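Fold your laundry with us: home participants wanted, Toledo area
Posted December 22, 2022

I'm looking for people who are willing to fold clothes in their own bedroom while holding a pair of grippers instead of using their bare fingers. If that sounds like a strange way to spend an afternoon, well, I've been doing it for most of a year and I still kind of like it!

A little background. I run the home side of a research project called Jesham, out of a small lab at Stokon. We're trying to find out how much a robot can learn about handling clothes from people who were never in a lab at all. You do the chore, the grippers record what your hands are up to, and we train on that. No robot comes to your house. Ours stays here and gets to practice on a pile of thrift store shirts.

Our first round ended in April. We collected 841 usable folds, and the result that surprised me most was about pants. I had assumed shirts would be the hard part (sleeves, collars, buttons), but the robot got decent at shirts pretty fast and kept making a mess of trousers. It would grab one cuff, pull, and twist the whole thing into a rope. 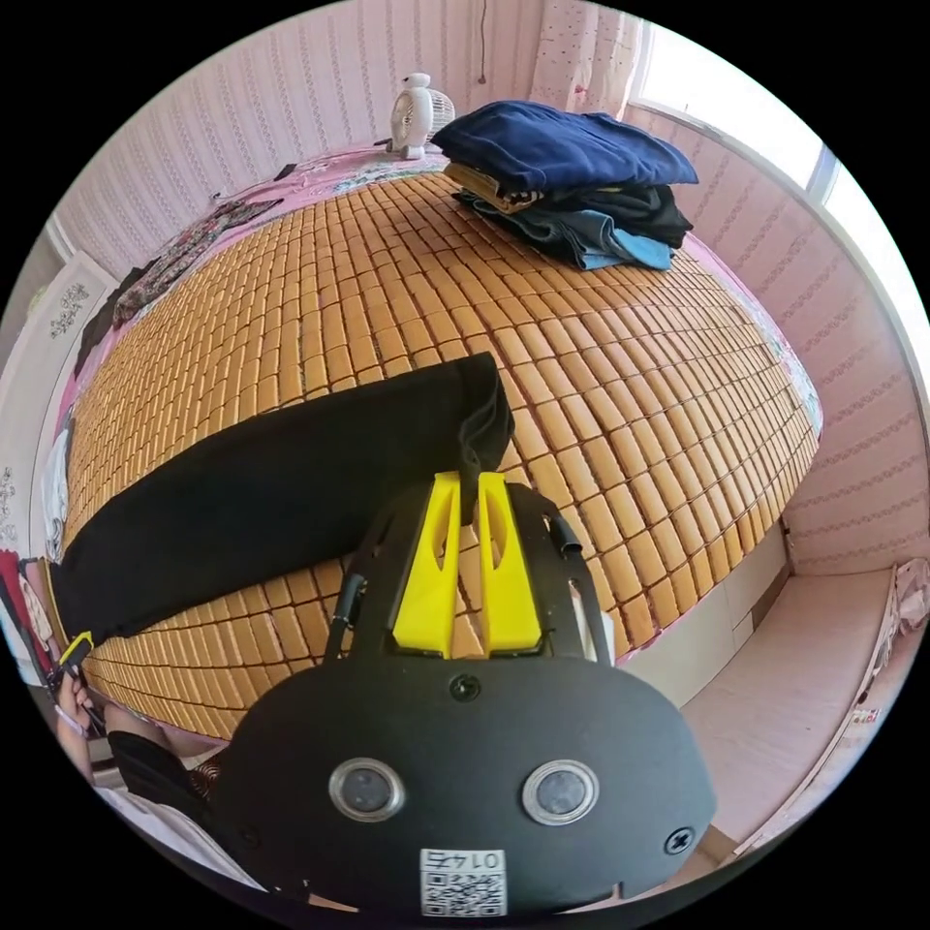 When we went back through the recordings, the people who got neat folds nearly always held the waistband still while they moved the cuff. The robot had been treating those as two separate jobs. Once we trained on both hands together, it stopped making ropes in most of our trials — most, I said, we still get a good one now and then. Dark fabric is also a headache, and so are soft beds, and that brings me to why I need you.

Our first group was too much alike. Nearly everybody used a table, and nearly everybody brought out the same few T-shirts. I want beds, mats, couches, floors, whatever you normally use. I want your real laundry, too, so please don't go buy anything or iron anything for my sake.

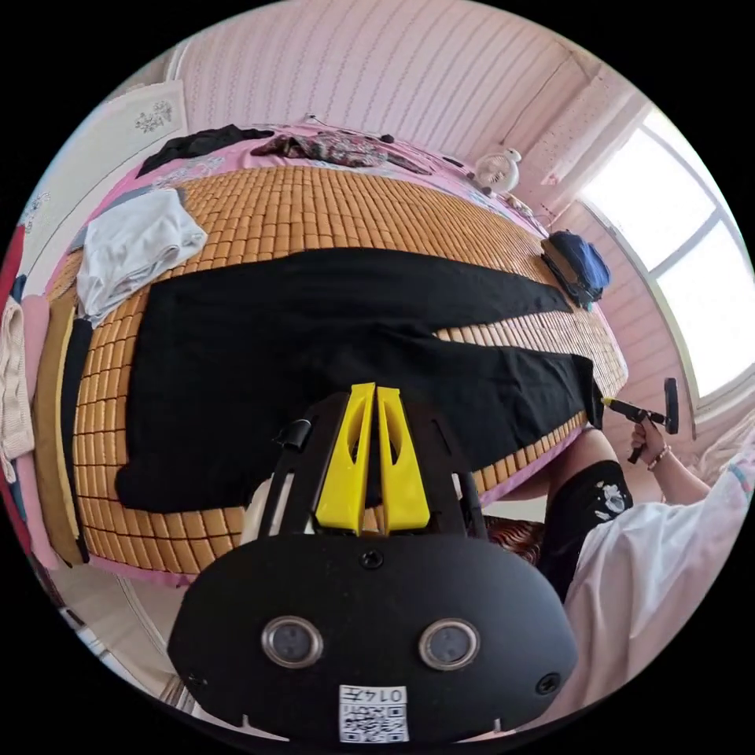
As for what you'd be doing, it's 3 sessions in your home, with at least a day between them. Each one runs around 90 minutes, including breaks, and you can call for a break whenever your wrists get tired (mine do). You'll get 2 grippers to use, one for each hand, and I'll show you how they work before we record anything. Most people feel clumsy for the first few garments and then settle in.

You should be 18 or over, live within 30 miles of Toledo, and be comfortable squeezing a handle over and over. Left-handed folks, please write to me, I have far too few of you. You don't need any tech background, and you don't need to be good at folding. Messy folders are welcome!

The grippers have cameras on them, so parts of your room and your hands will be recorded. You can put away anything you'd like kept out, and you can ask me to delete a session later. We pay by gift card after every session, even if you decide to stop early.

To sign up, send a note through the Esley participant page, under "Jesham home folding." Tell me where you usually fold, what you fold most, and which times of day suit you. I read all of them myself, so give me a few days to write back.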